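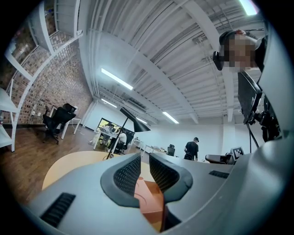 Etwas Orangebraunes zwischen zwei dunkelgrauen Fingern.

Fußbälle aufpumpen, ohne das Ventil zu ruinieren

Im Ballschrank des SV Tanstead liegen Bälle in zwei Zuständen: Kanonenkugel und Pudding. Beides ist heilbar. Unser B-Jugend-Trainer Cristóvão Nogueira hat den Schrank inzwischen mit einem Zahlenschloss gesichert (2496, weiß sowieso der ganze Verein), seitdem wird wenigstens in Ruhe gepumpt.

Was man braucht: eine Handpumpe, eine gerade Nadel, ein Manometer und Ventilöl. Zur Not tut es Silikonöl. Spucke ist Tradition, aber kein Schmiermittel.

1. Auf dem Ball nachsehen, welcher Druck vorgesehen ist. Meist steht er klein neben dem Ventil, in bar oder psi, und meist dort, wo der Rasen ihn schon abgeschliffen hat. Ist nichts mehr zu lesen, fange ich bei rund 700 Hektopascal an, also 0,7 bar.

2. Einen Tropfen Öl auf das Ventil geben und kurz warten. Wer gleich zusticht, schiebt den Gummi nach innen und darf den Ball anschließend als Sitzkissen verwenden.

3. Nadel anfeuchten und senkrecht einführen, mit leichtem Drehen. Schräg geht auch, einmal.

4. Langsam pumpen und die Pumpe dabei festhalten, damit die Nadel nicht wackelt. Nach 6 Hüben das erste Mal messen. Der Daumentest, auf den Judit Kiss aus der Zweiten schwört, misst vor allem den Daumen.

5. Zu viel drin? Nadel ohne Pumpe einsetzen und in kurzen Stößen ablassen, danach nochmals messen.

6. Nadel gerade herausziehen, etwas Spucke aufs Ventil (hier darf sie endlich) und auf Bläschen achten. Blubbert es, noch einen Tropfen Öl nehmen und die Nadel ein paarmal vorsichtig bewegen. Blubbert es weiter, ist das Ventil hin.

Im November pumpen wir erst draußen am Platz fertig. Ein Ball aus dem warmen Vereinsheim verliert in der Kälte spürbar an Druck, und dann heißt es wieder, der Freistoß sei am Material gescheitert.

Abgebrochene Nadeln bitte nicht zurück in die Schublade legen. Ersatz liegt im Karton mit der Aufschrift »Akero«, hinter den Leibchen.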